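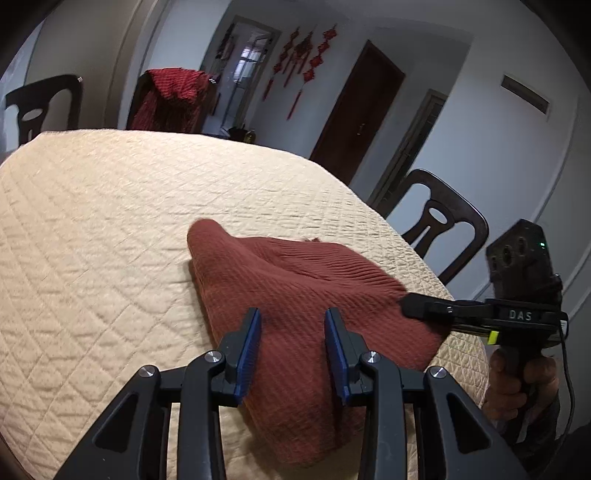 Shu-fen Lai wants to know why we spend so long on laundry when the other clubs are building things that drive about and knock each other over. Fair question! She asked it at our first meeting in April, she asked it again last week, and I promised her I'd put it at the top of the talk. So, Shu-fen, this one's for you.

(Pause here. Wave at Shu-fen if she's in.)

Knitwear is hard. A wooden block has the same shape every time you put it down, and a jumper never does. Drop it twice and you've got two different problems. When you pinch it, the bit you pinched comes up and the rest slides off somewhere you weren't looking. I love this. I could talk about it all evening and Yavuz has been told to stop me.

What the project is. We're the Hudach student robotics club, and our project is called Gernen. We want a two-armed robot to take a heap of knitted clothing on a table and fold it into something you could put in a drawer. Before it can learn that, it needs people to show it, so we do the folding ourselves with hand-held grippers, one in each hand, and the recordings become the lessons.

Ask the room: who has tried to fold a jumper with chopsticks? (There's always one.) It's a bit like that for the first ten minutes, and then your hands stop arguing and it gets really good fun.

How a session runs. One person folds, one person resets the cloth and one keeps the log. We swap after 12 folds. Dionysis wanted longer turns, but your wrists go before your patience does, and you can see it in the recordings, everything gets jerky and low. Resetting is a proper job, by the way. If you always drop the heap in the same place, the robot learns that one place and nothing else. Makis is our best resetter. He throws the thing over his shoulder.

Numbers, quickly. We had 3540 usable folds by the end of the summer, from 52 sessions. Don't dwell on this, people glaze over.

Things we got wrong:

We grabbed too much cloth. Everyone does it at first, a great big mouthful, and then the fold comes out as a lump. Take the edge, only the edge.

We didn't agree on what "folded" meant. Manolis folds sleeves in first, I fold in half first, and for weeks the robot was learning a sort of average of the two of us. (Show them with the scarf. Don't forget the scarf!)

We moved both hands at once. Lovely when it works. Now one hand holds still while the other travels, and the beginners pick it up much faster.

We threw away our failed folds. Please don't! Some of the best material is someone dropping a corner, going back and picking it up again. We label those separately now, and I wish we'd started sooner.

Where we are. On the practice robot it gets the first fold most of the time and the second one when it feels like it. Ribbed fabric is still the trouble, it stretches one way and hardly at all the other. Yavuz has a plan for that involving slower pulls, and he'll take questions on it after me.

Next up is the Sterden open day. We need four more folders and anyone with old jumpers they don't mind losing. Thick, thin, bobbly, all welcome. Sign-up sheet is by the door, Makis has the pen.

(If there's time, let two people from the audience have a go. Small towel first, then the jumper.)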